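October 25, 2022 | By Oana Ardeleanu
Filed under: Textbooks > Robot Learning > Sample Chapters
Print this page | E-mail this page

Chapter 6
Learning from Demonstration: The Sorting Task

In Chapter 5 the robot followed a path that a programmer wrote out in advance. That works when every part arrives in the same place. It fails when parts are scattered, as they are in most homes and many shops.

This chapter takes up a different method. A person guides the arms through the task many times, and a network is trained to predict the next motion from the camera views and joint positions. We follow one study, the Nelter block-sorting trials run by Valentin Grecu and Bogdan Dobre, from data collection to final scores.

Grecu and Dobre trained one policy on 100 demonstrations and a second on 195. Each was then tested on new block layouts. The first finished 74 percent of its trials. Section 6.3 asks why the second did better on red blocks but hardly better on plain wood ones -- a question of contrast as much as of data. 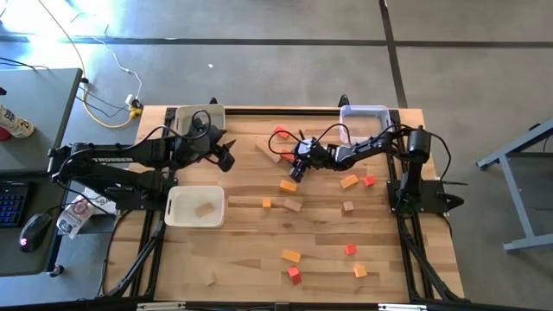 Figure 6.1 Two-arm sorting table with colored and natural wood blocks and plastic bins.

Before reading on, review the definition of a policy in Section 5.2. You will need it for Exercise 1.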